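Gripper Evaluation Working Group
Minutes of the October meeting

Present: Sharada Thomas (chair), Subbarao Krishnan, Divya Bangera, Rogelio Navarro
Apologies: Pallavi Ahuja
Minutes taken by: Divya Bangera

The meeting opened at 10:00. The minutes of the previous meeting were approved with one correction to item 4 (the controller under review is the Cuver unit, not the Tostard).

1. Two-arm bench, toy workbench task
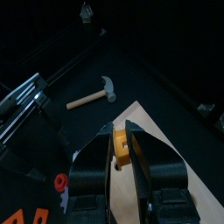
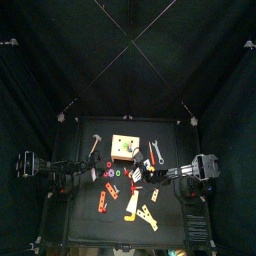

Wrist and overhead views from the two-arm bench.

Mr. Krishnan reported on the comparison of the Tostard and Himora fingertip sets. Each set was given 25 attempts at picking a plastic part from the table and placing it on the wooden piece. The Tostard set completed 13. The Himora set has not yet been scored in full, as several attempts ended with the part upright but not released, and the scoring sheet does not say how such cases are to be recorded.

The group discussed whether an unreleased part should be treated as a failure. Mr. Navarro held that it should, the task being defined as placement. Ms. Thomas agreed for the purposes of this comparison but asked that the cases be listed separately. Agreed.

Mr. Krishnan noted that flat strips remain harder to lift than nuts and bolts with either set. He asked that the strips be kept in the task - removing them would flatter both products. Agreed.

2. Wrist cameras

Ms. Bangera reported that the wrist view is useful for judging contact at the fingertips but loses detail in the dark areas beyond the work surface. Raising the exposure caused glare on metal parts. She proposed fixed exposure for all remaining attempts, with the value written on the run sheet. Mr. Navarro asked whether earlier attempts would have to be repeated. The chair ruled that they would stand, marked as automatic exposure.

3. Controllers

The Cuver controller dropped its connection twice on Monday. The supplier, Reddy, has asked for the logs. Mr. Navarro will send them with a note of the firmware version. The loan period was not discussed in Ms. Ahuja's absence and is carried over.

4. Budget

The remaining equipment allowance is $3,000. A quotation of $624 for replacement fingertips was received and approved. A second quotation, for cabling, was returned for itemization.

5. Actions

Krishnan: revise the scoring sheet and rescore the Himora attempts.
Bangera: set fixed exposure and update the run sheet.
Navarro: send controller logs to Reddy.
Ahuja: report on the loan period.

6. Other business

None. The meeting closed at 11:15.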